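Wemley two-arm kit: four months in

I bought the Wemley kit in November, and it has been bolted down in our shared workshop ever since. I love it! The box gives you two arms, a rail to mount them on, grippers, and a bag with far more screws than the manual ever mentions (keep them, you'll drop a few).

Assembly took me 13 hours spread over a lot of evenings. The shoulder joints are the fiddly part — the bolts go in from underneath, and page 40 of the manual shows them from the wrong side. Zuweira Asamoah spotted that before I did and saved me from taking the left arm apart a second time.

Once they're running, the arms are smooth and quieter than I expected, and the rail makes it so easy to slide them closer together or farther apart. We've been working on clothes and hangers, which is a wonderfully hard job for a pair of grippers. Stiff fabric is a lot kinder to you than thin, stretchy stuff!

My gripes are small. The cables could use proper clips, and I'd like softer fingertips in the box. Yaw Dramani printed us 2 spare brackets and they fit perfectly.

I'd buy it again tomorrow.

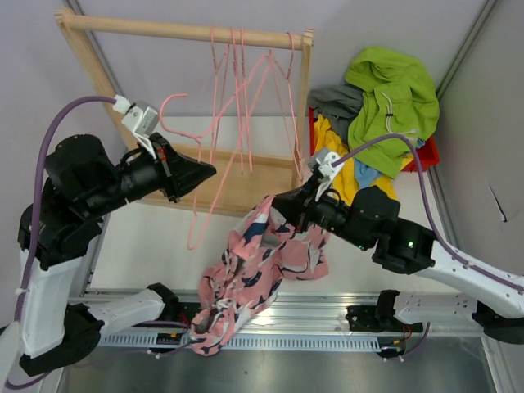 Can one person put the kit together alone?

Most of it, though a second pair of hands helps a lot when you set the arms on the rail.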